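Search this site
Enter keywords
Go

Category: Guides & Manuals > Tabletop Displays

Section 4. Laying Out Your Small Pieces

Okay, so by now the backdrop is up and the table is steady (if it isn't, go back to Section 3, I'll wait). This is my favorite part of the whole guide! We're going to put the small stuff on the table and fuss with it until it looks good from the customer's side. I've set up this way for the January craft fair in Plullville more times than I can remember, and I still move everything at least twice.

I'm assuming you bought the Busen dark matte top and the black cloth that goes with it. If you have a different table, you can still follow along, but keep the surface dark and dull. Shiny tops throw back every light in the hall.

Before you put anything down

1. Wipe the top with a dry cloth. A damp one leaves streaks on the matte finish, and they take forever to fade.

2. Pull the black cloth tight behind the table and check it for lint. I keep a lint roller in the box with the clamps.

3. Pick your pieces. Go for different heights and don't worry about matching sets. I like one low thing, one tall thing, and a couple of rounded things with some real color in them.

NOTE: If you're using the Plelutance riser blocks, leave them in the bag for now. They come in at Section 5, and it's much easier to get the flat layout right first.

Placing the pieces

4. Start with the low piece. I use a shallow rectangular tray, and it goes way over on the left. Turn it so a corner points in toward the middle of the table. Mine has an orange outside and a much paler inside, so it brightens up that end without taking over.

5. Put the tall piece behind the tray. A plain speckled cup is perfect for this, the beige-gray kind with no handle. Slide it over until it sits behind the right half of the tray. You want the two to look like they belong together, so no big gap.

6. Move to the right side and lay down the dark rounded piece. For me that's a glossy purple egg shape, resting on its side. Let go of it slowly and make sure it's going to stay put before you reach for anything else.

7. Stand the light rounded piece in front, a little to the right of the purple one. Mine is a white and pink dome shape with a flat bottom. Let it cover part of the purple! Everybody wants to pull those two apart the first time, but the overlap gives that end of the table some depth.

8. Leave the middle alone. I know, I know, it's tempting to stick a card or a candle in there. Try it bare first and walk around to the front before you decide. 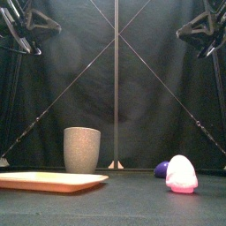
Fig. 4-1. Tray and cup on the left, rounded pieces on the right.

Once you have something close to that, crouch down so your eyes are almost level with the tabletop. From down there the inside of a shallow tray just about disappears and you mainly get the rim and the outer wall, so turn your nicest side toward the front. Same goes for the cup. If there's a patch of glaze you love, face it forward now, before you get into lighting.

CAUTION: Don't slide ceramic pieces across the matte top. Lift them and set them down. I put a scratch in my first Busen top with an unglazed foot and it never came out.

CAUTION: Anything egg-shaped can roll. If your table has even a slight lean, tuck a tiny dab of museum putty underneath. Try the putty on the bottom of one piece first and leave it for a while, as some finishes don't like it.

If it doesn't look right

Everything looks flat: you've probably lined things up in a row. Bring one piece forward and push another back.

The pale piece is glaring: turn the lamp down or swing it farther to the side. White and very light pink pick up a lot of light on a dark table, and you may get a bit of color reflecting on the surface too. I like that part, so I leave it.

The left side feels heavy: pull the tray farther out to the left and check again from the front.

Happy with it? Take a quick picture on your phone so you can rebuild it later, then go on to Section 5 and get those riser blocks out.

Related guides
Hanging the Black Cloth Without Wrinkles
Section 5: Working with Riser Blocks
Radonjić Clamp Lamps: First Setup
Cleaning a Matte Tabletop
Packing Ceramics for the Drive Home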